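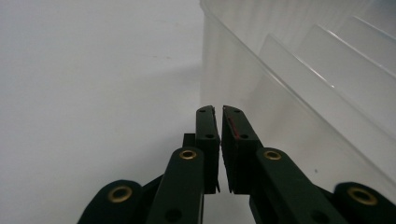
From: Beyene
To: Kerkum household list
Date: December 21, 2024
Subject: Re: Clear tubs and the white bench

On the list, Andex wrote:
> Has anyone found a decent way to get scuffs off a white
> surface? I do our sorting on one and it shows every mark.
> Also wondering if clear containers are worth the extra
> over the coloured ones.

I switched to clear in August and wouldn't go back. We bought 12 from Nadus and returned 2 with cracked lids, which they replaced without any fuss. Being able to see what's inside saves labelling, although I still label the ones with flour and icing sugar.

For the marks, try bicarb on a damp cloth, then wipe it down with plain water. Don't use the green scourers. They dull the finish and after that it grabs dirt. Small specks usually lift with a fingernail.

The downside of clear plastic is that it scratches. Wash it by hand with a soft cloth and don't stack it while there's grit on the bottom. Ours go 6 to a shelf, lids off and stored separately.

I have a spare lid in the larger size if anyone is short one. Reply off list please.

Beyene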